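About Us

Aletti Kitchen School
Skendmont

Small cooking school, upstairs from the old Kubo shoe store. Plain everyday cooking, taught in the evening and on Saturday mornings. No chef hats. No certificates either, sorry, people keep asking.

How it started

Kanako Hosoda had a catering job she was tired of and a lease on a room with one good stove. First class was dumplings. Too much flour on the floor, one burned pan, everybody stayed an hour late. Next month she ran it again and had to turn people away. So – second stove, bigger sink, longer table. Been going ever since.

Aletti was the name on the door when she moved in. A tailor, we think. Sign painter wanted a lot to change it so it stayed.

What we teach

Weeknight basics. Soups and stocks. Bread for people with jobs (dough goes in the fridge overnight, you bake it when you get up). Knife skills, which fills up first every single time. Dumplings still, first week of the month. The Rarkasari series is our longest one, six evenings, mostly rice, noodles and pickles, and you do need to come to all six or the pickles make no sense.

Kids' class is Saturday morning, ages eight and up. Parents can stay or go get coffee. Most go get coffee.

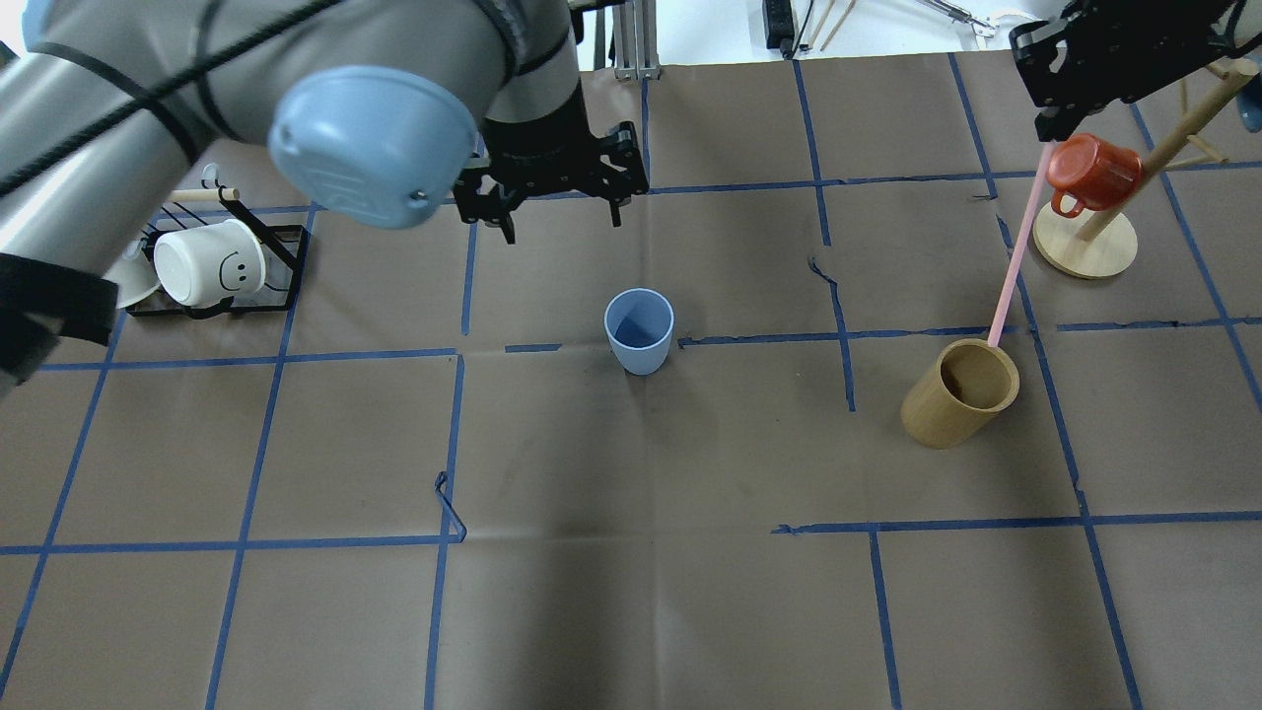

Classes are small. You cook your own dish start to finish, you don't stand at the back watching someone else do it. Recipes get emailed the night before so please check your spam. Aprons are here. Bring a container with a lid for leftovers, and closed shoes, we really mean it about the shoes.

Allergies – tell us when you book, not when you walk in. We can work around most things with a day's notice. We can't promise a nut free room.

Who teaches

Kanako teaches dumplings, the Rarkasari series and anything with a knife in it. Bread and the kids' class are shared between two part time teachers who both came here first as students. Guest teachers a few times a year, check the calendar page. If you want to teach something, write and tell us what, and what you'd cook with $50 less than you think you need.

Where things are right now

Updated June 19, 2020. In person classes are still paused. We're hoping for July, smaller groups, windows open, but we don't have a date and would rather not guess. Everyone holding a spot from spring keeps it, or gets the money back, just say which. Gift cards won't expire. Any of them.

Online classes are running in the meantime, soups and bread only. They're shorter and cheaper, and you'll need to shop ahead of time. Shopping list goes out with the recipe. Sound is better than it was in the first ones, we bought a microphone.

Our mailing list passed 2,000 names this spring wich is a lot for a room with two stoves. Thank you. If you wrote in and didn't get an answer, write again, the inbox got away from us for a while.

Finding us

Side door, not the front. Up the stairs, left at the top. No elevator unfortunately, the landlord knows. Street parking is free after six. Bus stops on the corner.

Questions about a booking – use the contact form and put the class name in the subject line. Phone gets picked up in the afternoons, when theres no class on.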